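Keeping a community tool library going through winter
Speaker notes, July session
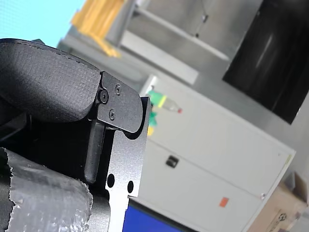 Chiến Bùi
Coordinator, Ukunura Tool Library

Slide 1. Start
Say hello, thank Kobe Prins for the slot. Mention the handout is on the chairs and the notes will go up on the website afterwards. Ask who already runs a library and who is thinking of starting one. Wait for hands.

Slide 2. Who we are
Ukunura opened in a rented shed behind the old bowls club. We have 205 tools on the shelves and nearly 3000 loans behind us. Members pay a yearly fee and can take three items at a time. A loan is one week, with one renewal if no one has booked it.

Slide 3. What winter does
Loans drop off once the days get short. The hedge trimmers and mowers come back and stay back. What goes out instead is indoor gear: sanders, tile cutters, the carpet cleaner, anything for draughty windows. We lost money in our first two winters. The rent is the same in July as it is in January.

(If someone asks about the carpet cleaner: yes, it earns more than anything else we own. Yes, it is a pain to clean.)

Slide 4. Rust and damp
Our shed has a concrete floor and a tin roof, and it sweats. In the first year we stored hand planes and chisels on the bottom shelf and half of them came out orange. Now all bare steel lives at shoulder height or above. We wipe it with camellia oil before it goes back. Batteries go home with whoever is on roster in the cold months.

Pass the two chisels around here. One was cleaned up with a wire brush, the other with white vinegar overnight. Ask which they prefer. Allow a couple of minutes.

Slide 5. Bookings
We started with an exercise book. Then a spreadsheet, which three people edited at once with predictable results. We moved to Hormont last year. It does reminders by text and that alone cut our late returns by a lot. It doesn't handle kits well, so a drill and its bits have to be one item. Trernico was the other one we trialled. Better labels, dearer, and the older members couldn't find the log-in button.

Don't get stuck on software. Last time this slide took 20 minutes.

Slide 6. Money
We needed $4000 to get through last winter, mostly rent and insurance. Where it came from:
Renewals brought forward, with a month free for paying early
A repair evening every fortnight, gold coin at the door
Quách Hardware gave us their ex-display stock and we sold what we didn't need

The repair evenings were meant to bring in cash and only brought in a little. They did bring in new members. People turn up with a toaster, wait their turn and end up reading the shelves.

Slide 7. Testing and tagging
Anything with a cord gets tested before the season changes. Show the log sheet. Point out the column for who withdrew a tool and why. We added it after the same faulty jigsaw was put back on the shelf twice.

Slide 8. What I'd change
I would have asked for a lower winter rent at the start. I would have bought fewer garden tools. I'd also have kept shorter hours: we now open 9 to noon in winter and no one has complained except my neighbour, who sleeps in.

Questions
Leave 10 minutes. Kobe has the roving microphone. If the insurance question comes up, give them the broker's card from the folder and move on. Collect both chisels before people leave.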